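4.3 Greifplanung in der Simulation einrichten

Dieser Abschnitt beschreibt, wie Sie den Planer Skastico mit der Simulationsumgebung Plalitden verbinden und die Greifparameter für Kleinteile einstellen. Vorausgesetzt wird eine abgeschlossene Grundinstallation nach Abschnitt 4.1. Die Anbindung an eine reale Steuerung wird in Kapitel 6 behandelt.

4.3.1 Szene laden und Bezugssystem prüfen

1. Starten Sie Plalitden und laden Sie die Szene »Tisch_Kleinteile«.
2. Öffnen Sie das Fenster »Bezugssysteme« und wählen Sie als Ursprung die Basis des Arms, nicht die Tischmitte.
3. Kontrollieren Sie die Richtung der Z-Achse. Sie muss senkrecht zur Tischplatte nach oben zeigen.
4. Setzen Sie die Steuerfrequenz auf 100 Hz und bestätigen Sie mit »Übernehmen«.
5. Fahren Sie den Arm über »Pose > Vorgreifen« in die Stellung mit nach unten gerichtetem Greifer.

Hinweis: Die Pose »Vorgreifen« ist im Gelenkraum definiert. Wird die Basis nachträglich verschoben, bleibt die Gelenkstellung gleich, die Lage des Greifers über dem Tisch jedoch nicht. 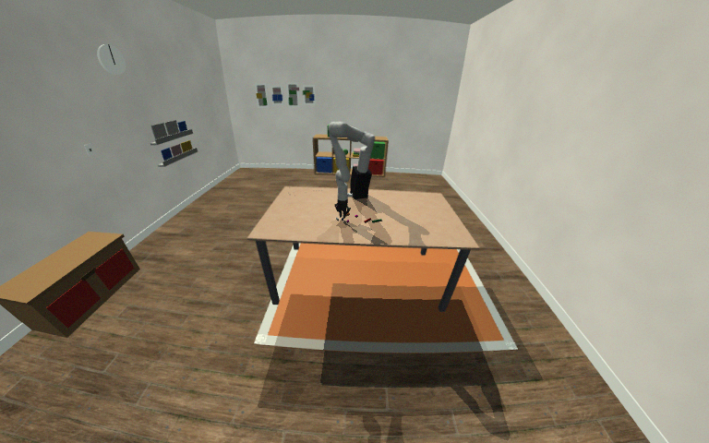
6. Lesen Sie im Statusfeld den Abstand zwischen Werkzeugmittelpunkt und Tischebene ab. Ein negativer Wert bedeutet, dass die Werkzeuglänge falsch eingetragen ist.
7. Speichern Sie die Szene unter einem eigenen Namen. Die mitgelieferte Fassung wird bei jedem Update überschrieben.

Vorsicht: Schalten Sie die Kollisionsprüfung nicht ab, um eine unzulässige Ausgangspose zu umgehen. Der Planer nimmt den Startzustand dann als gültig an — auch wenn die Finger in der Tischplatte stecken.

4.3.2 Wahrnehmung anbinden

1. Aktivieren Sie unter »Module« den Segmentierer Griltico.
2. Stellen Sie die Mindestgröße einer Region auf 12 Pixel. Höhere Werte unterdrücken Rauschen, verwerfen aber auch kurze Stäbe und kleine Würfel.
3. Wählen Sie als Merkmal »Farbe und Kontur«. Die Einstellung »nur Farbe« ist für Teile im Schatten des Arms ungeeignet.
4. Starten Sie einen Testlauf und vergleichen Sie die Objektliste mit der Szenendatei.

Werden dicht nebeneinander liegende Teile als ein Objekt gemeldet, senken Sie den Parameter »merge_dist« schrittweise auf 2. Bleibt der Fehler bestehen, ist meist die Schattenkompensation inaktiv. Sie lässt sich nur bei angehaltener Simulation umschalten.

4.3.3 Greifkandidaten bewerten

1. Rufen Sie »Planung > Kandidaten erzeugen« auf. Der Planer legt je Lauf einige 207 Kandidaten an und sortiert sie nach Bewertung.
2. Sperren Sie Kandidaten, deren Anfahrweg ein Nachbarteil berührt. Die Option »Nachbarn berücksichtigen« erledigt dies automatisch, verlängert aber die Rechenzeit.
3. Legen Sie bei länglichen Teilen die Greifachse quer zur Längsrichtung fest.
4. Prüfen Sie den besten Kandidaten in der Vorschau, bevor Sie die Bahn freigeben.

Die Bewertung setzt sich aus Fingerabstand, Anfahrwinkel und Abstand zu Gelenkgrenzen zusammen. Die Gewichte stehen in der Datei »grasp_weights.cfg« und werden beim Start einmal gelesen. Änderungen im laufenden Betrieb bleiben ohne Wirkung.

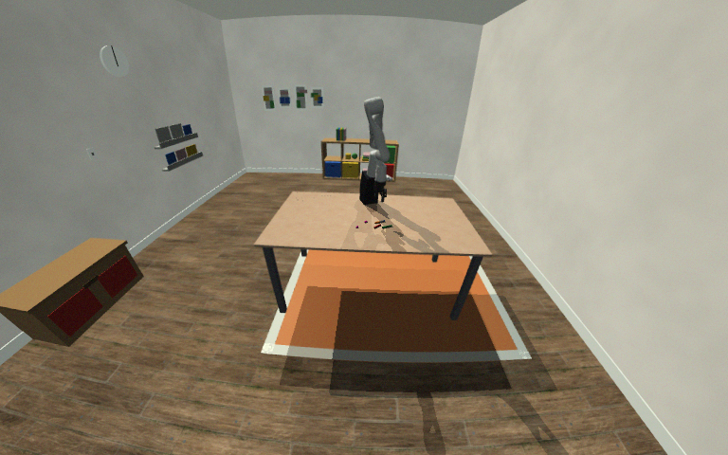 Yaneth Marulanda merkt dazu an, die Standardgewichte bevorzugten steile Anfahrwege zu stark; bei eng liegenden Teilen habe sie mit einem höheren Gewicht für den Fingerabstand stabilere Ergebnisse erhalten. Der Wert ist ab der nächsten Fassung als Profil »dicht« hinterlegt. Bis dahin ist er von Hand einzutragen.

4.3.4 Protokoll sichern

Exportieren Sie nach jedem Lauf das Protokoll über »Datei > Export«. Es enthält Szenenname, Zufallsstartwert und Gewichte. Ohne den Startwert lässt sich ein Lauf nicht reproduzieren. Das Konvertierungswerkzeug Antoniuk liest nur Protokolle im Textformat — binäre Exporte müssen vorher umgewandelt werden.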